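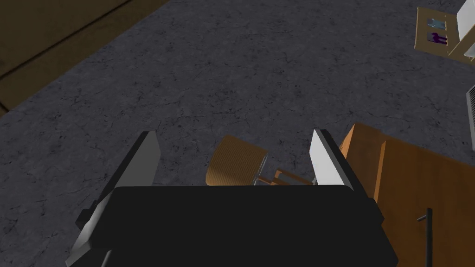

Buscamos a una persona que nos ayude a comprar bien

Puesto: responsable de planificación y compra de equipamiento robótico
Lugar: taller de Dalisay, con dos días de teletrabajo a la semana
Incorporación: octubre
Jornada: completa, con horario flexible de entrada

En Dalisay llevamos años reparando y alquilando mobiliario para teatros, escuelas y salas de reuniones, y desde hace un tiempo le damos vueltas a una idea que al principio nos parecía un poco grande para nosotros: que un brazo robótico se ocupe de levantar, girar y colocar las sillas que llegan al taller, para que quienes trabajan en el banco puedan dedicarse a encolar, lijar y tensar asientos, que es lo que saben hacer y lo que les gusta. El proyecto se llama Gorby (el nombre lo eligió el equipo de tapicería y ya no hay quien lo cambie) y ha llegado el momento de ponerle números.

Hasta ahora hemos trabajado sobre todo en simulación. Geert De Smet, que dirige la parte técnica, ha montado una sala virtual en la que probamos pinzas de distintas aperturas con muebles de todo tipo, y de ahí ha salido una lista de dudas bastante larga. ¿Nos conviene una pinza de dos dedos con placas intercambiables, o dos pinzas distintas y un cambiador? ¿Cuánta carga útil necesitamos de verdad cuando la pieza es ligera, pero se agarra por un extremo? ¿Vale la pena pagar por un sensor de fuerza en la muñeca desde el primer día, o lo dejamos para el segundo ejercicio? Son preguntas técnicas, sí, pero también son preguntas de presupuesto, y nos hace falta alguien que se sienta cómodo en las dos conversaciones.

El edificio también tiene algo que decir en todo esto. La nave es de 1928, tiene un encanto enorme y un suelo que no se pensó para anclar maquinaria, de modo que cualquier compra tendrá que venir acompañada de su parte de obra, su cuadro eléctrico y su vallado. Quien haya pasado alguna vez por una instalación así sabe que el precio del brazo es solo el comienzo de la hoja de cálculo, y nos encantaría contar con una persona que ya se haya llevado ese susto en otra casa y nos lo pueda ahorrar en la nuestra.

Qué harás con nosotros

Preparar el plan de compras de Gorby desde la primera petición de oferta hasta la puesta en marcha, con un calendario realista y un margen para imprevistos que se pueda defender delante de dirección.

Comparar compra, alquiler y arrendamiento con opción final, contando mantenimiento, repuestos, licencias de software, formación y las horas de integración que los presupuestos suelen dejar en letra pequeña.

Sentarte con Geert a traducir los resultados de la simulación a requisitos que un proveedor pueda cotizar: alcance, apertura de pinza, repetibilidad, ciclos por hora.

Visitar instalaciones parecidas a la nuestra y organizar pruebas con piezas reales antes de firmar nada. En el almacén tenemos 200 sillas reservadas para esto, de modelos muy distintos, y algunas son francamente tercas.

Coordinarte con Buvport, la ingeniería que nos lleva la seguridad de máquinas, para que la evaluación de riesgos entre en el presupuesto desde el principio.

Qué nos gustaría encontrar

Experiencia en compras técnicas o en planificación de inversiones, a ser posible con algún proyecto de automatización a tus espaldas. No hace falta que sepas programar un robot, pero sí que puedas leer una ficha técnica sin perderte y preguntar lo que no entiendas, las veces que haga falta.

Soltura con las hojas de cálculo y gusto por dejarlas limpias, porque las heredarán otras personas.

Castellano fluido e inglés suficiente para negociar por teléfono.

Si además te gustan los muebles, te lo vas a pasar muy bien aquí. Si vienes de la hostelería, de un hospital o de una fábrica de quesos y has comprado maquinaria para ellos, escríbenos también: nos interesa mucho más cómo piensas una compra que el sector en el que aprendiste.

Qué ofrecemos

Contrato indefinido, salario según experiencia (te damos la horquilla en la primera llamada, sin rodeos), formación pagada y un equipo de 17 personas que come junto casi todos los días. Trabajarás directamente con Priit Paju, responsable de operaciones, que ha llevado las compras hasta ahora y que te hará un traspaso con calma, carpeta por carpeta. También podrás opinar sobre Gunulley, nuestro segundo taller, donde queremos repetir la instalación si la primera sale como esperamos.

Cómo presentarte

Envíanos tu currículum y una carta, no hace falta que sea larga, en la que nos cuentes una compra de equipo de la que estés contento o contenta y otra que hoy harías de forma distinta. Dirígela a Priit Paju a través del formulario de contacto de esta web, indicando «Gorby, compras» en el asunto. Contestamos a todo el mundo, aunque a veces tardemos un poquito.

Las entrevistas se hacen los lunes por la mañana en el taller e incluyen una vuelta por la nave y un café. Trae calzado cerrado.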